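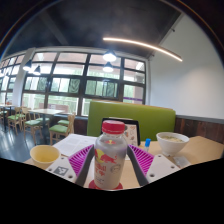 ok thread on working out of the noodle place, because three of you asked and I keep typing the same reply

the place is Clullholm. green booths, picture menu, wifi password on the receipt. I get there after the lunch rush and stay till my battery or my back gives up

order first. always. soup in a bowl, one cold drink, then papers come out. don't be the guy who spreads out and THEN looks at the menu

today's drink is the Red Bull in the plastic bottle with the red screw cap. I like it way better than a can for desk stuff – you can close it. I have killed one keyboard with a can and I'm not doing that again

what I'm doing here: marking up the Flestudov handout. 26 pages, printed, because I can't catch my own typos on a screen. (you've noticed) 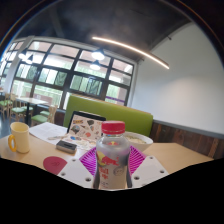 layout matters more than you'd think on a table this size. laptop back from the edge, bottle where my elbow isn't. mug goes far left with the handle out, paper behind it

coaster gets used maybe half the time. I know

rule I stole from an old job at Wotasik: 50 minutes pages, then stop and eat somthing, then 50 minutes laptop. never both at once or you end up fixing the same comma twice

got thru page 18 before the soup was done. section on returns is a mess, whoever wrote it (me, August) should be embarassed

someone asked about Chacko down the street. better coffee, sure. tables the size of a dinner plate though. fine for email, no good for paper

also tip well if you're sitting on a booth all afternoon. and if there's a line at the door, pack up – takes two minutes, you can finish at home

ok back to it. page 19. send corrections if you've got the old draft, I'm merging everything tonight after 8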